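Hall sound notebook, Mellia Road church
July, entry 14

Speech at the back of the sanctuary is still hard to follow with the balcony closed. Ran the sweep again from the pulpit mic through the main pair, delay speakers off. Worst seats are the last two pews on the north side, same as in June. There is a bump at 500 Hz and the late reflection off the rear wall is plain on the plot.

Turned the delay pair on at 14 ms and the reader came forward at once. Left it there for the evening prayer service. D. Hirano sat in the last pew with the lectionary and marked the words he lost. Two in the psalm, none in the gospel. The sermon was worse, but the preacher walks away from the mic when he gets to application. Not a system problem.

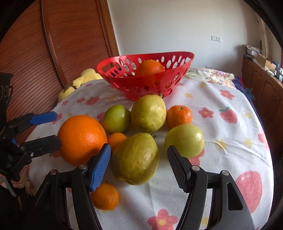

Fruit and red basket on the patterned cloth.

Organ next. Swell box closed, the 8 ft flute still covers the cantor at the lectern. Asked for the verses on one stop only and will measure again.

Drukgate quote for replacing the delay amp is 1,188, install not included. Old amp hums on channel 2 only. Swapped inputs and the hum stayed on the channel, so the cabling is fine. Irum has a used one for 189, no manual.

To do: label the stage box, re-tape the aisle run, ask Daichi for his marked pages.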